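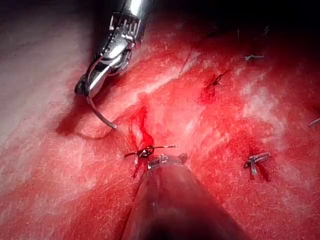
Give the Needle More Time

By Nuria Bustamante
02/11/2023

Most teaching of suturing spends its hours on the knot. I think that's the wrong place to spend them. The knot matters, and a loose one will let you down, but by the time you're tying it the quality of the stitch is mostly settled. The needle has gone in where it went in.

I have taught closing at the Halliday skills course for long enough to have marked a lot of practice seams. Last September we had 58 trainees through, and I kept notes on what I sent back for another try. Bad knots were on the list. Bites of uneven depth were on it far more often, along with stitches that started close to the edge on one side and far from it on the other.

A curved needle wants to travel along its own curve. If you hold it at the wrong angle and push, it drags the tissue with it, and the hole ends up bigger than it needs to be. Trainees know this from the first handout. They forget it when they feel rushed, and we rush them. Our old checklist gave full marks for finishing a seam quickly and said one line about where the needle was held. 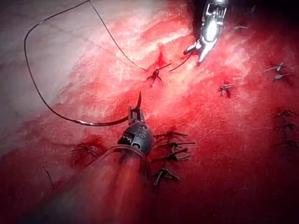

The other thing I would teach earlier is the thread. A long tail is comforting at the start because you feel you won't run out. Then it loops over your work, catches on things, and has to be pulled through each time. Crescencio Benítez, who teaches the same course, disagrees with me here. He says a beginner with a short thread panics and ties badly — and he has seen it happen. I would still cut it shorter and let them learn to manage.
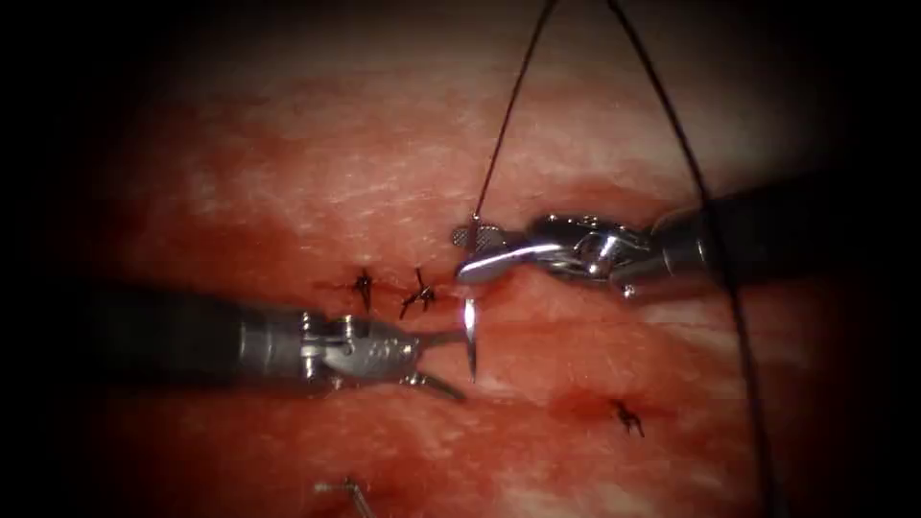
Tied stitches along the seam, with a curved needle held ready near the line.

Separate stitches are slow, and people complain about them. A running stitch closes the same length in less time. But a beginner who places one stitch, ties it and looks at it gets a chance to fix the next one. I would ask for 2 good seams of separate stitches before anyone tries a running one. Ainhoa Escobar has asked for the same at Trovside, and I hope she gets it.

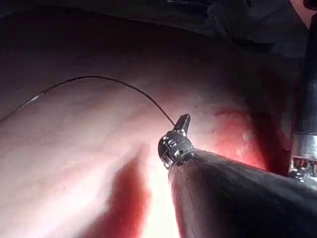 How long should a beginner spend on needle placement before tying anything?

At least the whole first session. Drive the needle through, follow the curve, take it out and do it again. Leave the knots for the second session, and put the clock away until the bites are even on both sides.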